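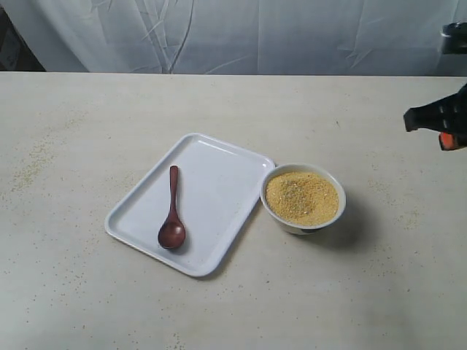
May 2018
Rafsan Gamage

Handout 4: Transfer and recovery of dry granular food

Fine grain poured from a filled bowl does not stay where it lands. Spread depends on drop height, grain size and the surface. Transfer is made over a shallow tray with a raised rim. Fill mass for the exercise is 100 g, weighed before and after.
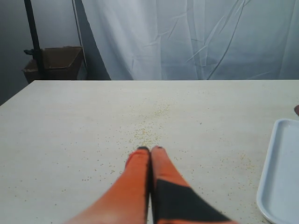

Fig. 2. Grains on the tabletop: elongated cluster, isolated specks to either side.

Record the extent of the spill before any sweeping. Measure the long axis of the densest part first, then the furthest single grain.

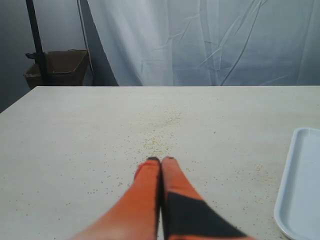
Fig. 3. Diffuse band of granules, thinning outward; tray at right.

Recovery: work from the outermost grains inward, with short strokes and the edge held flat to the table. Long strokes scatter the grain again. Grain recovered from the table is weighed separately and discarded. A recovery below 90 g is to be repeated.

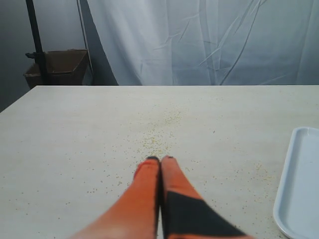

Tahsin Ekanayake asks whether a damp cloth may be used for the last grains. It may, but only after the final weighing, as water taken up by the grain alters the mass.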